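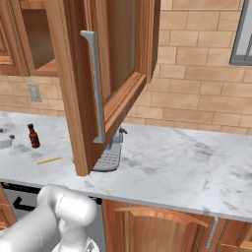
Board index > Trades and Shops > Automation at work

Kitchen arm is moving from simulation to our test unit. What happened to jobs at your place?

dovetail_dan
2 January 2019
I work for a company that fits out kitchens for rental apartments and staff canteens. Last year the owners bought into a project called Starnport, a robot arm that opens cabinets, moves items on the counter and resets a unit between inspections. So far it has all been in a simulated kitchen. The real arm is due on our floor in the spring.

There are 60 of us. The reset crew is the group most affected. They go into a finished unit, open and close every door, put the counter items back where they belong and sign the sheet. We have been told no layoffs, but two of the crew have been moved to "scenario review," where they watch simulated runs and mark the bad ones. Same pay, different day. I'd like to hear from people who have been through this.

mgolding_rep
Get the "no layoffs" part in writing, with an end date. At Flaneo we were told the same thing about the packing line. It was true. Then people left and their jobs were never posted again.

Giang Ung
I'm one of the two who moved, so I can speak to what the review job is. I did resets for a long time before this. Now I sit at a desk and go through runs. My quota is 495 clips a week. Most are short. The arm reaches for a handle, or it goes toward a bottle on the counter, and I mark whether I would accept that from a new hire.

My knees feel better. My eyes feel worse. I also miss being able to walk over and fix something myself. If a door is left open in a run, I type a code for it and go on to the next one.

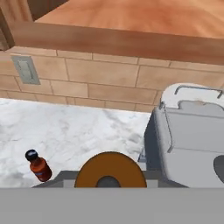
The part I didn't expect is how much of the old job I have to explain. The developers had the arm going straight across the counter between a bottle and an appliance. I told them we always take the small stuff out of the way first and work from the back forward. It wasn't on any sheet. They had me write up four pages of that kind of thing.

bitrate_carl
That's how it should work though. The people who did the job are training it. I don't see the downside if the pay is the same.

mgolding_rep
The downside is that once the four pages are written, they have the four pages. Did she get paid extra for them?

Giang Ung
No. I asked. It was regular hours.

Rangi Treloar
I run the floor at a canteen supplier, so take this as the management side. We put in a Golestani unit in September. It handles counter resets and nothing else. It is slower than a person and it needs somebody within reach when a door sticks. We kept the whole crew, but the shift changed — one person now watches two stations, and breaks have to be staggered. That caused more arguments than the machine did.

My advice to Dan is to settle the break schedule before the arm shows up.

bitrate_carl
How many runs do they do in simulation before they trust it on a real counter?

dovetail_dan
They told us 2000 per cabinet layout. The last batch was 3026 because somebody changed the handles. I don't know who picked the first number.

hob_and_hood
I disagree with Carl. I did review work at Ivance for up to a year and it does not lead anywhere. I had a trade when I went in. When the project closed, I had a resume that said I clicked on clips. Giang, ask them to keep you on the floor one or two days a week so your hand skills stay current.

Giang Ung
I did ask for Fridays on the floor. They said they would look at it once the real arm is in. I'll bring it up again.

mgolding_rep
Put that one in writing too.

dovetail_dan
Thanks, all. The crew meets with the owners next week and I'm taking the break schedule and the Friday request in with me. Rangi, can you send me your staggered shift sheet, if you're allowed to share it?

Rangi Treloar
Sent. Ignore the second tab, it's an old one.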